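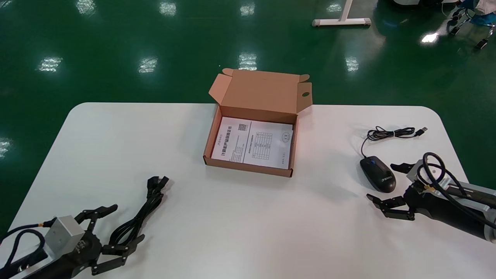
An open cardboard carton with its printed paperwork, beside a wired mouse.

The long afterlife of the instruction leaflet

In the kitchen of most houses there is a drawer that no longer shuts properly. Take out the batteries, the takeaway menus and the spare fuses, and what remains is paper: the booklet for a toaster that went to the tip years ago, the fitting guide for a blind, a warranty card with the date left blank.

I emptied mine in November. It held 104 leaflets, and only a few belonged to anything still in the house. The thickest was for a Clistell bread maker and ran to 458 pages. Four of those explained how to make bread. The rest said the same thing in other languages, along with safety notices, a parts diagram and a page on disposal.

Leaflets were not always like this. A sewing machine sold between the wars often came with a stitched booklet that assumed the owner would keep it for life. It showed how to oil the machine, replace the belt and take apart the shuttle. Repair was part of ownership, and the book was a tool like the screwdriver packed next to it.

By the 1980s much of that had gone. Repair pages shrank and warnings grew. Makers were selling across more borders and had more rules to meet, and a single booklet that would do for every market was cheaper than a different one for each. The type got smaller to make room.

The next step was the folded sheet. Edmont, a small printer on the edge of Sonddale, has made little else for 20 years. Its folding machines take a sheet the size of a tea towel and bring it down to something that sits in the palm. Folding is where the money is made or lost. A bad crease makes the sheet spring open on the packing line, and thin paper tears if the fold is too tight. The firm keeps eight standard folds and will talk a customer out of a ninth.

Many makers now print a code on a card and put the full manual online. It saves paper, and it is easier to correct a mistake. It also means that the manual lasts only as long as the web page. The instructions for my Jurić coffee grinder moved address twice and then vanished. I found a copy in the end on a hobby site, scanned at a slight angle, with somebody's pencil notes in the margin. The notes were more use than the text.

Collectors have noticed. Old radio and camera manuals change hands at fairs, sometimes for more than the object they describe. Washing machine booklets have yet to find their market, though the people who mend washing machines hang on to them – particularly the ones with wiring diagrams.

As for the drawer, I kept the boiler, the oven and the smoke alarm, and wrote the year of purchase on the front of each. The bread maker book went in the recycling, minus its four useful pages, which are now taped inside a cupboard door.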